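Damden Student Robotics Project
Progress report to the Histholm Fund, second term

Work since the last report has centred on garment handling. The hand was refitted in February with new fingertip pads, and the wrist camera was recalibrated afterwards. The team now holds 367 recorded grasps, of which 39 were discarded for missing joint data.

Dark ribbed knits remain the hardest class. At close range the fabric fills much of the wrist view and the ribs lose focus, so the grasp planner has little edge information to work with. The current approach closes the thumb against three fingers and relies on motor current to confirm contact.

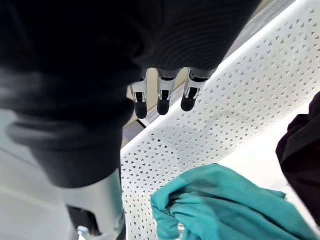

Seo-ah Chae would prefer to drop motor current altogether and fit a pressure sensor in the thumb, on the grounds that thin cloth barely changes the reading. Noman Cheema is costing this option. Parts would come to $2,767, against $30 left in the sensor line, and a transfer from travel is requested.

Folding has not started. It was planned for this term but depends on a reliable release, and the present release routine drags light garments sideways. Jawad Rind has rewritten the opening sequence and bench trials begin Friday.

Outstanding: spare finger cables (on order from Grakix), updated risk assessment, labelling guide for new students.

Submitted by Talha Durrani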